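FOR IMMEDIATE RELEASE
2022-05-10

Dhanial opens its fee-only planning desk to smaller savers

Hutau - I'm Remedios Sepúlveda, I run the advice side at Dhanial, and I get to write this one myself because our usual press person is on leave. So please forgive the chatty tone, and please do run the story!

Starting in June, anyone with a retirement account of any size can book time with one of our planners for a flat fee. No minimum balance, no percentage of assets, no requirement to move your money over to us. You pay $200 for a 90-minute session and you leave with a written plan. If you want a follow-up within the year it's $90, and that's the whole price list.

I've wanted to do this for a long time. When I started in this business I worked the phones at a big brokerage, and I must have said "I'm sorry, you don't meet our minimum" a dozen times a day. Those callers had perfectly good questions (should I roll over my old 401(k), can I afford to go part time, what on earth is a target-date fund) and I had to send them to a web page. I still think about a few of them.

We ran a trial this winter with 34 clients at our Hutau office, and 30 of them asked to come back for a second session. Most had never talked to an adviser before. The thing that surprised me was how little of the conversation was about picking funds - it was mostly about cash, old debts and who gets what if something happens. 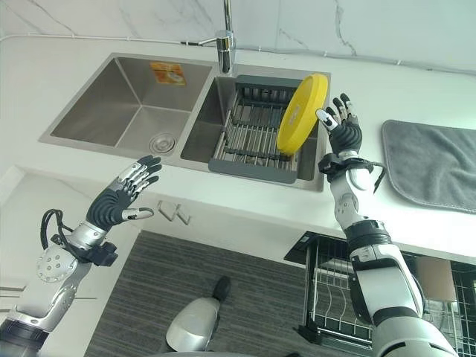
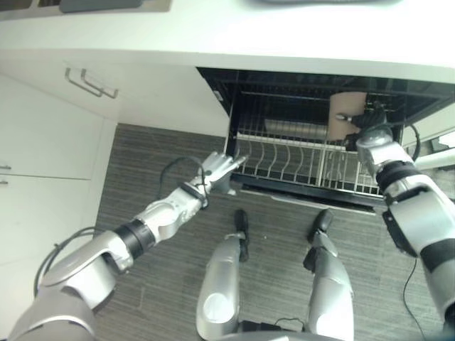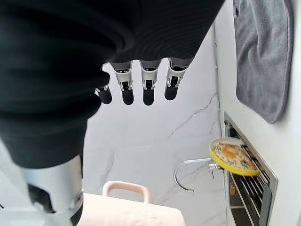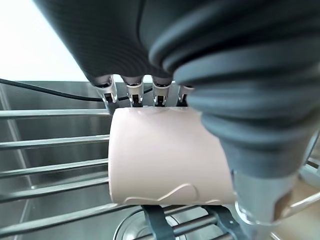

Robot hands at work, and a kitchen dishwasher with its rack pulled out in the second picture.

The planning software behind the new desk comes from Clustitholm, and my colleague Ayuba Kyei has spent most of the past year getting it to talk to our own records. I asked him for something quotable and he sent me this: "Clients used to fill out the same form three times. Now they fill it out once, and the planner has read it before they sit down." Thank you, Ayuba, I'll take it.

A couple of things we are not changing. Existing clients who pay us a percentage can stay exactly as they are, or switch to the flat fee at their next review with no penalty. Our planners are on salary and earn nothing extra for recommending one product over another. And we still don't sell annuities, so please stop asking me (you know who you are).

Sessions will be held in person at Hutau and by video everywhere else we're registered. We're also opening a second office in Fodham later in the year, and I'll send out the address once the lease is signed. Booking opens to the public on the first of June. Reporters who'd like to sit down with me or Ayuba before then can reply to this release and I'll find a slot - mornings are better.

About Dhanial: Dhanial is an independent advice firm based in Hutau, working with individuals and families on retirement, savings and estate questions.

Recent releases
Dhanial moves client statements online
What our advisers are reading this spring
Clustitholm and Dhanial sign software agreement
Fodham office: first details

Comments (3)

pattyk: Does the $200 cover both of us if my husband comes along, or is it per person?

Old Saver: I got turned away by two firms last year for having too little. Will be calling in June.

M. in Fodham: Any idea which part of town the new office will be in? Parking downtown is terrible.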